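19 April 2019

Glaze tests, second firing. The Varlow white came out of the kiln with pinholes again, worst on the thick tiles. The Prevham clay tiles were better, though 442 has a crawl mark near one corner. I think I left it too long between bisque and glazing and dust got into the surface. Wiped the rest down with a damp sponge before dipping.

Mixed a fresh bucket of the white and sieved it twice. It still settles hard overnight – Priit suggests a pinch of Epsom salts, to be tried on the small batch first.

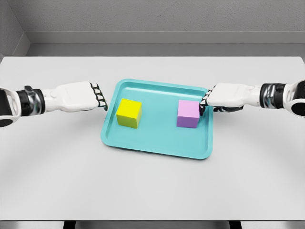
*Turquoise tray on a pale tabletop. Render: Priit Rebane*

Next firing: same cone, slower over the last hour, with a soak of 3 minutes on half the tiles and none on the others. Keep the two sets on separate shelves and write the number on the back in oxide, as pencil burns off.

Gilmartin have put up the price of frit. We have roughly 2 kilos left, enough until September if the bowls stay unglazed outside. Kiln shelf by the door needs a new coat of wash.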